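The Well at Clukwood

My aunt sold the house in Clukwood to pay for a cure, and the cure was water. It came from a spring in Lalell, in blue bottles, 40 to a crate, and the man who drove it over had a folder of letters from people who had thrown away their canes.

I asked if I could call any of them. He said they were private people.

"You always do this," my aunt said, once he'd gone. She had her first glass at the sink and stood there waiting for her knees to notice.

I read the letters that night. Three of them spelled "miracle" the same wrong way. The crate had cost her 859 dollars and the second one was already on order, at 797, a discount for believers. I put the letters back in the order I'd found them and went to bed angry at a spring.

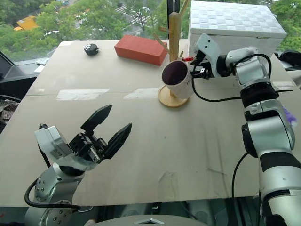

The green side of the window.

She moved into the rooms over the old Jakubowski bakery in June. She liked the trees. She said the air was better, and I said it was the same air, we had only come two miles. She poured me a glass. It tasted like a garden hose.

By then she was taking the stairs without the rail. I had an answer for that. She'd lost weight, she'd quit the night shift, the weather was warm. I had plenty of answers and I gave her most of them on the landing, a little out of breath.

"Fine," she said from the top. "Are you coming up or not?"

I drove to Lalell the week after, meaning to find a parking lot and a tap. There was a parking lot. Past it, a path went down through wet ferns, and I sat in the car with the engine running, looking at the sign.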